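Ticket 2177
Subject: Cable cardigan grew in the wash, buttons now pull, right sleeve too long
Product: Nemau cable cardigan, mustard
Opened by: Heidrun Frei
Assigned to: Cathal Cullinane, Flardale Knitwear Care
Status: Open, then resolved (see bottom)

Opening message, Oct 20, 2020

Hi there! I bought the mustard Nemau cardigan from you in August and I've loved it to bits, but I washed it for the first time last weekend and something has gone wrong with the shape. I'm going to write down everything I did in order, because your form asks for it and because I suspect I'm the one to blame.

I washed it by machine on the wool cycle, cold, in a mesh bag, with Rillico wool wash (one capful, maybe a generous one). Spin was set to 500. So far so good, I think? Then I hung it over the shower rail because the drying rack was full of towels, and I left it there overnight. Yes, I know. I read the care label the next morning, which is a great time to read a care label.

What I noticed once it was dry:

The body is longer. It used to hit at my hip and now it's well past it.

The sleeves are longer too, and the right one seems worse than the left. I have to turn the cuff back to find my hand.

When I button it up, the front goes wavy between the buttons, like the button side and the buttonhole side don't agree on how long they are.

There's also some fuzz that wasn't there before, but that might be the towels.

I don't have the receipt, only the order email. It cost me 75 dollars and I'd much sooner rescue it than send it back. Can this be fixed at home?

Heidrun

Reply from Cathal Cullinane

Hi Heidrun, thanks for all the detail, it saves us both a lot of emails. Hanging is very likely the cause. Cable knit holds a lot of water and the weight drags everything downward, so the body and sleeves stretch. A cardigan that has grown this way can usually be coaxed back a good part of the way, though I can't promise you the exact size you bought.

Before you wet it again, could you do a dry check? Lay it out flat on a bed, front side up, unbuttoned, sleeves out to the sides. Don't tug it into shape, just let it lie the way it wants to. Then tell me whether the cables run straight from hem to shoulder, whether the front edges match, and whether any of the buttons are hanging loose. Send a photo too if you can.

Cathal

Update from Heidrun, dry check

OK, done! I put it on the bed on my plaid sheet. I first tried the dining table and the sleeves fell off both sides, so bed it is.

The cables look straight to me, all the way up both fronts. I was half expecting them to lean. I ran my hand down each column and didn't feel any pulled loops or thin patches. The sleeves have the same braids and those seem fine as well.

Buttons are all tight, the mottled brown and cream ones, and I gave each one a little twist to be sure. I've left the right cuff folded back the way I've been wearing it, so ignore that if you're comparing lengths. And I found one white fuzzy bit on the front, just over from the buttons. I haven't picked at it yet in case it's attached to something important.

Front edges: with the hem lined up, the button side comes out a touch longer at the neck. Not much, but once I'd seen it I couldn't stop seeing it.

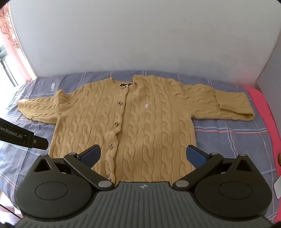
Instructions from Cathal

Good news, straight cables mean the knit hasn't twisted, so you only have length to deal with. Try this:

Step 1. Get the white fuzz off first. Lift it gently with a bit of tape. If it doesn't come away, leave it and tell me. Please don't use scissors.

Step 2. Unfold the cuff. Soak the cardigan in cool water with a small amount of wool wash for 15 minutes. Don't rub or wring.

Step 3. Drain the basin, press the water out against the side, then roll the cardigan in a dry towel and lean on it. Keep both hands under it when you lift it.

Step 4. Lay it on a fresh towel and push the knit together lengthwise with flat palms, a little at a time, from the hem up. Same for the sleeves, from the cuff toward the shoulder. Pat the cables back into ridges with your fingertips.

Step 5. Button it up while it's damp and ease the longer edge in between the buttons until the front lies flat. Then unbutton it again and leave it alone until it's completely dry.

Cathal

Update from Heidrun, after the soak

Right, here's how it went. The fuzz came off with the tape on the first go, so it was just towel fluff. Phew!

The soak was easy. Rolling it in the towel was a workout — that thing is heavy when it's wet, and I now fully understand what I did to it on the shower rail. I used my big Verbruggen bath towel and it was soaked through, so I did a second roll with another one.

Pushing it together felt wrong at first because it bunched up, but after I patted it down the bumps disappeared. It took up to 3 days to dry in the spare room, and I turned it over once in the middle. Hope that was allowed.

Results: the body is back at my hip, or near enough. Left sleeve is perfect. Right sleeve is still a bit long, but one small turn of the cuff sorts it. The front buttons flat now except for a tiny ripple by the lowest button.

Should I do another round for that sleeve?

Heidrun

Closing note from Cathal

Turning it over is fine. I'd wear it for a while and only redo the sleeve at the next wash. Store it folded on a shelf, no hangers. I'm marking this resolved, but reply here if the ripple gets worse and I'll open it back up.

Heidrun's reply: Will do. Folded and on the shelf!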